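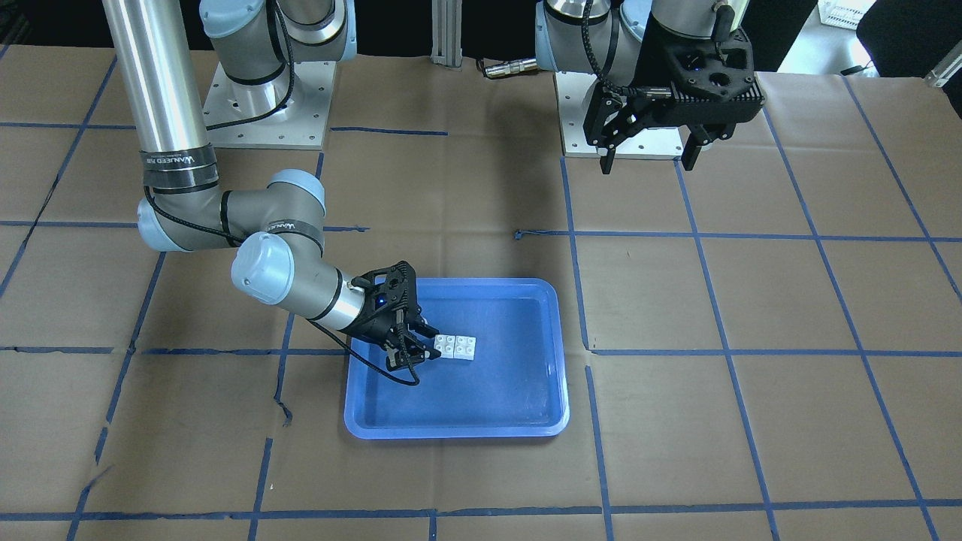

Three weeks is too short, says Leidy Tello, when a child needs the first week only to trust a new toy. She would like the toy library of Zimum to give five weeks for every loan, and she has written this in the guest book at the desk, under two other people who wrote almost the same.

The toy library will change its loan rules in February, together with its address. It leaves the rooms above the swimming hall, where it has been for 16 years, and goes down to the ground floor of the Betancur house on the market square. The plan was presented to the public on the evening of 2025-11-13, and most of the questions were about the rules. The move itself seems to make people mostly happy.

The Betancur house was built in 1843 as a store for grain. Later it was a school for sewing, then a furniture shop, and the ground floor has stood without a tenant since the furniture shop went to Kullard. The owner is the property company Tometti, which has given a lease of six years. The rent was not told at the meeting. It is paid by the town from the same budget line as before, and the town says that the line does not grow.

For the families the big difference is the stairs. The present rooms are on the second floor and the elevator in the swimming hall is small and slow. Parents with a double stroller leave it downstairs by the ticket gate, take one child on the arm and the other by the hand, and have then no hand for the toys. In the new place one goes in from the square over a low step, and a ramp will be built at the side door before the opening.

Flor Echeverri, head of the toy library, showed the floor plan on a screen. The front room gets the desk and the shelves for the small children. The middle room is for board games and puzzles. At the back there will be a room with a sink, where returned toys are washed and checked, and this is a thing the staff has wanted for many years. Today the washing is done in the same sink where people fill the coffee machine.

"We have been asking for a second sink since I started," Echeverri said. "I do not want to say how long it is."

Last year the library made 1098 loans. Wooden trains are taken most often, then the cash register with the small plastic food, and then everything that has to do with building. Building bricks are lent in closed boxes with a list inside the lid. From next year it will also be possible to ask for a single lost brick at the desk, down to the small ones with four studs, like the white one on the blue tray, and to get it without paying.

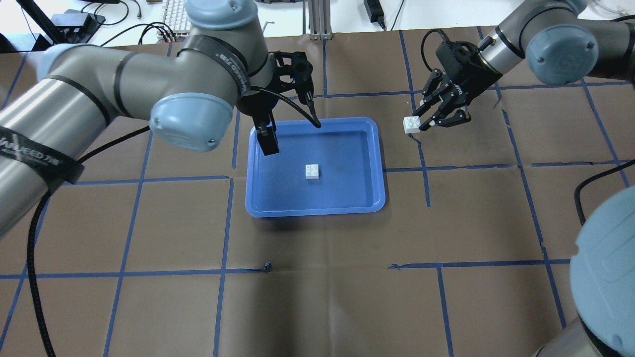 Until now a lost part has cost a small fee, the same for a game piece as for the wheel of a truck. The fee was unpopular and brought in little money. Some families stopped borrowing puzzles because of it, and the puzzles then stood on the shelf, complete and unused. Under the new rules a fee is asked only when the whole toy is lost or when it is broken so that it cannot be lent again.

The other changes are these. A family may borrow four toys at one time, where it was three. The big outdoor things, such as the balance bikes and the sand table, must be reserved, and they can be kept only for one week from May to August. Reminders will come by text message two days before the return date. Those who want a paper slip can still have one.

The loan time of three weeks stays as it is. Echeverri explained that the library has few copies of the popular toys, and that the waiting list for the marble run is already longer than she likes. A loan can be made longer by one week if no other family waits for the toy. It can be done by telephone or at the desk, but still not on the website. The website is a separate matter, she said, and a few people in the room laughed.

Yurani Inga asked what happens with the toys that are not moved. A part of the collection is old, and there are things in the storage behind the swimming hall that have not been lent for many years – a puppet theater with a broken curtain rail, a farm with more fences than animals, and several games where the rules are printed in a language which the staff does not read. Everything that is complete and safe will go to the new house. The rest will be sold on a table outside the swimming hall in January, and what is not sold goes to the recycling yard. Toys with old paint will not be sold at all.

The question of safety took more time than was planned. The library follows the same list for all toys, new or donated. Small parts are tried in a measuring tube, and if a part goes into the tube, the toy gets a red sticker and is lent only for children over three years. Soft toys are not lent. Battery lids must have a screw. Magnets are the difficult point, and the library has decided to take away all the building sets with loose magnets, also the ones that were bought only two years ago. One father found this too strict, as his daughter is nine and builds with them every evening. Echeverri answered that the toys go from home to home, and in the next home there can be a baby on the floor.

The library will not take donations during the move. From the middle of December until the opening, people are asked to keep what they want to give at home. Bags left outside the door at night have been a problem before. After the opening, gifts are taken at the desk during opening hours, and the giver should wait until the staff has looked through the bag, so that he or she can take back what is not wanted.

Also the opening hours were discussed. Today the library is open on three afternoons and on one morning. The plan is to keep the afternoons, to begin them half an hour later, and to add an evening every second week until seven. Parents who work in Kullard have asked for the evening many times, as the bus from there arrives too late for the normal hours. A Saturday opening was also suggested, but there is no money for it in the first year.

Part of the audience was more interested in the house than in the toys. The front windows are high and old, and there was a worry that they would be changed for modern ones. Tometti has said that the frames will be repaired and painted in the same dark green. The big door toward the square stays too, although it will be kept closed in the winter because of the draft, and the families will then use the side door. The sign of the furniture shop has already been taken down. Behind it the workers found older letters painted on the wall, hard to read, and the town museum has been asked to come and look.

Tài Lã wanted to know about parking. There are no places on the square itself, and the street behind the house is narrow. The town will mark a short-time place of 15 minutes by the side door, for loading and unloading. Two places for bicycles with a box in front will be made next to it. Those who stay longer can use the parking at the swimming hall, which is four minutes away on foot, or a little more with a child who wants to look at the fountain.

The story hour, which some people feared would disappear, will go on. It will be held in the middle room, with the tables pushed to the wall, and the group can be a bit larger than now. The first one in the new house is about a bear who cannot find his boots. Registration is not needed.

The library closes its doors above the swimming hall on the last day of January. Toys which are borrowed in January can be kept until the new place opens, without any reminder, and this counts also for the outdoor things. The library hopes that many families will take four toys home already then – it is four toys less to carry down the stairs. The exact opening day will be put on the door and on the town's website when the ramp is ready.

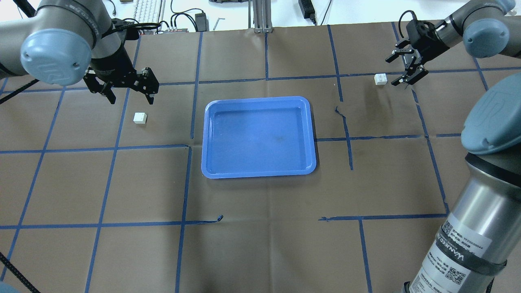 Less happy was Rosaura Carhuamaca, who said after the meeting that the rooms above the swimming hall had one good side which was not spoken of at all. One could borrow a toy while the older brother had his swimming lesson, and now she must choose between the two or run across the square with wet hair. She asked if one return box could stay by the ticket gate.

Echeverri had not thought of a return box, but wrote it down. The swimming hall has to agree, and the box must be large enough for a train set and still not so large that children climb into it. An answer is promised before the move.

Questions and wishes about the new toy library can be left in the guest book until the end of December, or be sent by mail to the town hall of Zimum, marked "Betancur house". The floor plan hangs beside the desk during the same period. Members do not need to do anything about their cards, the old ones are valid also in the new house.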